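Print this article
E-mail this article

Any Day Now

The machines have been coming for our chores for a long time. Where are they?

By Effie MacRitchie
Jul 11, 2021

The dish took more than 4 minutes. It was a cereal bowl, white, clean to begin with, and the arm at Grandberg's demonstration kitchen had to lift it from a rack and set it on a shelf at chest height. It hovered. It came down on the left of the rim, thought better of it, went up again. Two of the firm's people watched with the fixed smiles of parents at a recital. When the bowl finally reached the shelf there was applause, and I looked at the rack, where the rest of the breakfast things were still waiting.

I had been invited in March to see what the company calls a household-ready system. I have been invited to see a good many of these. I saw a towel folder that could fold one size of towel, provided a person laid it flat first. I saw a window washer that needed a human to carry it to the next window. What they had in common was a date, usually a couple of years off, by which everything would be fine.

Grandberg's date is also a couple of years off. Mélanie Zacharias, who runs the kitchen project, did not like my asking about it. "You're judging a toddler on its marathon time," she told me. That would be fair enough if the toddler weren't being offered for preorder.

The factory people are supposed to be further along, and in one sense they are. A machine bolted to a floor can do the same weld or the same lift all night without complaint. But a shop floor has chores too, and they are stubbornly like the ones at home. Somebody has to tip the small parts out of the bag, find the one lying the wrong way up, press it into its hole and feel that it has gone in. At Tandilport, a small maker of pump controls, I was shown a line with plenty of automation on it. At the end of that line stood Finlay Forsyth, putting in grommets with his thumb. He does 300 an hour when he is in the mood.

Tandilport has tried to replace the thumb. The trial unit cost a great deal, ran for one season and was sold. On a good day it managed 200 grommets an hour. On a humid day the rubber went tacky and it managed to jam. Forsyth says he never took it personally.

So the builders have gone back to simpler things. Much of the work now happens inside a computer, where an arm can practice all weekend and nothing gets broken. The table is drawn, the shadows are drawn, and the job is cut down until there is very little left of it: a gripper with two fingers and a small black board with sixteen pegs in it, four rows of four.
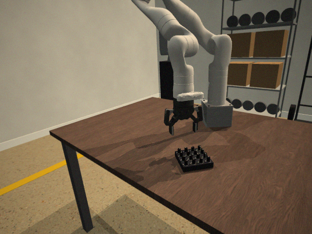
Pegs are the right place to start, according to Iason Katsaros, and anyone who laughs at them has never tried to write down what a hand does. A person picking up a peg corrects the grip many times before noticing there was anything to correct, he told me over the phone, and a machine has to be given every one of those corrections or else find them for itself. He thinks the finding has gotten better lately. He would not say how much better, and when I pressed him for a year he laughed and asked whether I had ever seen a simulated peg with grease on it.

I had not, and that seems to me the trouble. A drawn peg is the size it says it is. Real ones come out of a bin with burrs on them, and there is a coffee ring on the bench, and somebody has moved the bin because the forklift had to get by. Researchers know this and have ways of roughing up their pretend worlds, changing the weights and the lighting from one run to the next. It helps. How much it helps is something you learn when the real arm meets the real bin, and those are the figures I have the hardest time getting anyone to send me.

Trostier, which sells a tabletop arm to small workshops, sent me a video instead. It was a handsome video. The arm loaded a tray of brass fittings without dropping one, and it did so at a brisk clip until I noticed the second hand of a wall clock behind it going around like a fan. I wrote to ask what the speed was. The answer said the footage had been "optimized for viewing."

Kirsty MacBrayne bought one of those arms for her frame shop – with her own money, she wants it known – and she is kinder about it than I am. It sands backing boards for her. It can't pick them up, so she stacks them in a jig every morning, and in the evening she takes them out again. I asked whether that saved her any time. She thought about it while sweeping up the dust, with a broom.

"Some," she said. "It's company."

E-mail this article
Print this article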